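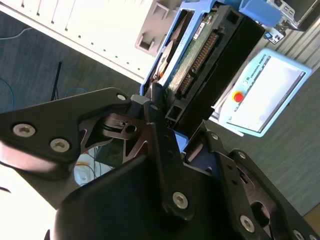
Black metal links with silver screws

Bralelia Garden Club – Minutes, February

Meeting opened at 7 p.m. in the Rivera Room. Last month's minutes approved as read.

1. Seed swap
What a great turnout! The swap brought in 600 packets, with beans and squash going fastest. Members asked for a longer swap next year, and everyone was in favor. Leftover packets go to the Tillitz school garden.

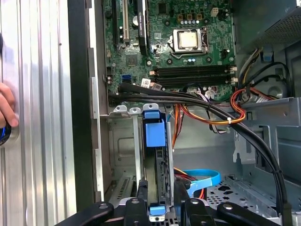 The planting calendar is nearly ready and it looks wonderful – frost dates, bloom times and a page for notes. The old desktop at the club keeps losing its clock, so the draft was saved with the wrong dates. It takes a round silver coin-cell battery, like the one between the slots on the green motherboard, and a spare will be bought before the next draft. Copies will be ready for the spring walk.

2. Rose bed
The Nuline climber made it through the ice with buds all the way up. Pruning starts at 9 a.m. on the first dry morning. Bring gloves and loppers, and

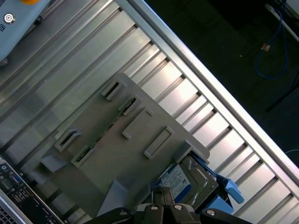 a thermos if you like, as we'll be out there until lunch. Cuttings are free to anyone who helps.

3. Plant sale
Last year's sale made $2,000, our best ever! Tomato starts will be grown again, plus more herbs by popular request. Motion to spend $49 on pots and labels: carried.
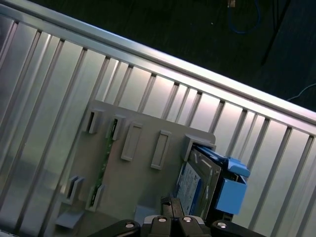
Ribbed aluminum, with a thin blue cable beyond the rail

4. Other business
Compost delivery moved to March. Hoses need new washers.

Meeting closed at 8:40 p.m.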